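3/16/26 – notebook, open day

Up early to get the arm powered before the doors opened. Controller came up clean on the second try. First try it complained about the brake release again, same code as in September. Cycled the main switch, waited, fine after that. I still think it's the connector behind the cabinet and not the board. Someone should reseat it before the next time we run in front of people.

Program for the day was the pegboard demo: pick a hand tool from a peg, show it to the wrist camera, hang it back. We kept the cloth and cable tasks off the list. Lalska wanted to see the cable task, but the success rate on it is not where I'd show it to anyone, and I told them so. They took it well and asked to come back.

Visitors came in 4 groups. Lalska first, then the people from Memon, then a mixed group from the college, then walk-ins. Roughly 30 people in all, going by the badges left in the box. Vittoria Mancuso did the talking and I stayed on the pendant with my thumb near the stop. That split works. When I do both I forget to look at the arm.

Settings used, for whoever runs it next:
Speed override at the low preset the whole day. I tried the middle preset before opening and the swing on the long-handled tools was bad. They don't settle in time for the hang.
Grip force one step up from the default. The default lets the plastic handles rotate in the fingers.
Wrist camera exposure locked. With auto exposure on, it hunts every time the wrist rolls toward the windows or the ceiling lights, and the hook detector drops out while it hunts.
Approach offset pulled back a little from last week's value. The old one had the fingertips brushing the board.

Notes from the runs:

Lalska group – 2 misses, both on hanging back. The pick was good each time. On the first, the tool caught the end of the hook and tipped. On the second, the arm stopped short and asked for help, as it should. Vittoria used that one to explain what the arm does when it isn't sure, and it got more questions than the runs that went well.

Memon group – no misses. They wanted to know cycle time and cost and not much else. I gave them the cycle time from the log and sent them to Vittoria for cost. One of them asked how many picks the fingertip pads last. We changed the current pair at 3,000 and they looked like they had a bit more in them, so that's what I said, with the warning that it's one pair on one kind of handle.

College group – good questions. One student asked why we plan the wrist roll before the reach. I said it's because the cable to the camera only has so much slack, and that a better cable guide would let us drop that rule. Worth writing down again: the cable guide is still the Sinitz one we bent by hand. 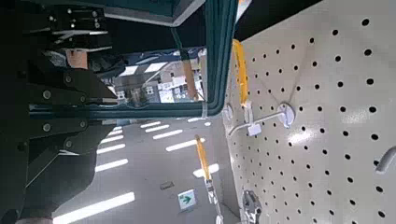
Walk-ins were the hardest to manage. People lean in to see the fingers close, and the tape on the floor doesn't stop them. I paused the arm several times. Next time I want a real barrier, waist height, and a screen with the camera feed turned toward the visitors so they have less reason to crowd in.

On the feed itself: Shehata's viewer works, but it shows the raw picture, so when the wrist rolls the whole room rolls with it. Two visitors said it made them queasy. I'd like an option to level the picture for display only and leave the recorded data as it is. Vittoria thinks that's an easy change. I'm less sure, as the viewer doesn't get the joint angles right now. It would need a second subscription and some buffering to keep the two in step.

After closing, ran the home routine and checked the fingers. Bolts on the gripper plates all tight. Pads have some marking near the tip, nothing deep. Logged the pad count and left the pair on.

To do:
Reseat the connector behind the cabinet.
Price a barrier.
Ask Shehata about joint angles in the viewer.
Send Lalska dates for the cable task, not before the hanging rate is up.
Move the long-handled tools lower on the board and rerun the hang test at the middle preset.
Badges back to the front desk.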